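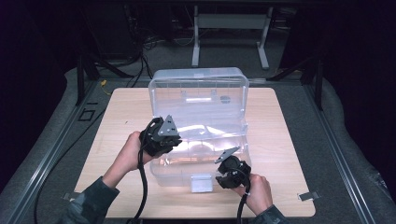
Last updated: 7th February

Gripper trials at Brutstead: the lidded box

The hand-held gripper comparison has moved on to clear plastic boxes with hinged lids. Two models are in the running, the Trevaskis and the Irwood. Both are held in the hand and wired back to the controller, and both are used in pairs, one on each side of the box.

The task is short. Open the lid, set it upright, let go, then close it again and press the latch tab home. We ask for 55 clean runs per operator before a set goes into the results. A run with the box pushed off the board does not count, and neither does one where a finger touches the lid.

Clear plastic is hard on the cameras. The tray walls throw back a lot of light and the edges of the lid can get lost against the wood. We have turned the overhead lamps down and left the exposure fixed, which helped more than changing the lens did.
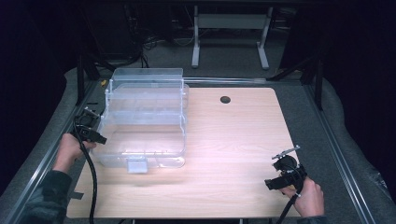

2 min read

The latch is still the slow part. The Trevaskis closes with more force but its tips are wide, and operators tend to come at the tab from an angle. The Irwood gets in more easily and slips more often. New tips for both are on order from the Filville shop.

Cables came up in nearly every operator note. They hang down over the front of the board and pull on the wrist after a long session. We are trying a longer lead with a softer jacket. Please leave some slack before you start and check that the plug is fully seated.

So far we have 2,100 runs logged across both models, with 200 set aside for checking by hand. The controller firmware changed 3 times during that period, so the early runs will be scored separately.

Boxes with inside dividers stay on the list until May. After that we go to screw-top jars. Bench time can be booked through the Brutstead lab calendar.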